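Wonthorpe Household Services
Minutes of the staff meeting on automation, December 2025

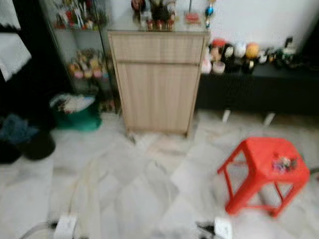
Present: Reto Widmer (chair), team leads from the day and evening crews, two staff representatives, office manager (minutes). Apologies from the laundry lead.

1. Minutes of the last meeting

Approved with one correction. Under item 4, "night shift" should read "evening shift."

2. Where the tidying units stand

Reto reported on the first stage of the Movport work. The units pick up light items from floors and low surfaces and put them in a tray or a bin. They do not dust, mop, or handle anything on glass. The contract with Clelora covers 20 homes up to the end of May, and no further homes will be added before then without a staff meeting.

The day crew lead said the units do well in rooms with clear floors and are slow where there is a lot of small stuff at different heights. Stools, curtains that come down low, and cloths left over containers all take extra time. Crews have been moving these before starting a unit, and that work does not show up anywhere on the job sheet.

Agreed: a line for "room preparation" goes on the job sheet from the next print run. Time entered there counts as cleaning time and is paid as such.

3. Ornaments and display shelves

The evening crew lead asked for a plain rule. Many of our clients keep figurines on cabinets and open shelves, and cleaners have been getting different answers from the office depending on who picks up the phone.

Discussion went on for a while. One view was that a unit could be allowed to lift toys and plastic items from a low bench but nothing from a cabinet. The other view was that cleaners should not have to decide on the spot what an item is made of. Reto preferred the second.

Agreed: display shelves, cabinet tops and benches with ornaments are done by hand. The unit works the floor only in those rooms. If a client asks for more, the cleaner refers them to the office.

The staff representatives asked who pays if something is broken while a unit is running. Reto confirmed that the company carries it up to $500 per item and that nothing will be taken from wages. Above that amount it goes to the insurer. He will put this in writing.

4. Hours and jobs

Staff representatives reported that people on the day crew are worried about their hours. Two cleaners have had visits shortened from 85 minutes to an hour on the grounds that a unit was booked, and in both cases the unit was not delivered.

Reto said this should not have happened. Visit times are to be changed only after a unit has worked in that home, and the cleaner has to be asked first. The office will restore both visits to the old length and pay the difference.

He also said there are no plans to reduce the crew, which stands at 38 people. The representatives asked for that to be minuted and asked how long it holds. Reto could promise it up to the end of the contract period and no further. The representatives noted that they do not consider this long enough and will raise it again.

5. Training

The Gilani course covers starting and stopping a unit, clearing a jam in the fingers, and what to do when a cable is lying across the floor. Those who have taken it found the stopping part useful and the rest too long. Several people said the handouts were hard to read for anyone whose first language is not English.

Agreed: the course is taken in paid time, including travel. Office to ask for handouts in larger print and in the languages the crews use. Nobody runs a unit alone before finishing the course.

The evening lead asked whether trained staff would get a higher rate. Not decided. Reto to bring figures.

6. Client notices

Some clients did not know that a unit carries a camera. The present notice mentions it on the second page. It will be moved to the top of the first page, and cleaners may leave a unit switched off if anyone in the home objects.

7. Other business

The van door is still sticking. Gloves in small sizes are out of stock and have been reordered. Keys must be signed back in the same day.

Actions

Reto: letter on breakages; figures for a trained rate.
Office: job sheet line; restore the two visits; handouts; client notice.
Team leads: pass the ornament rule on to both crews before their next visits.

Next meeting: date to be posted on the board in the break room.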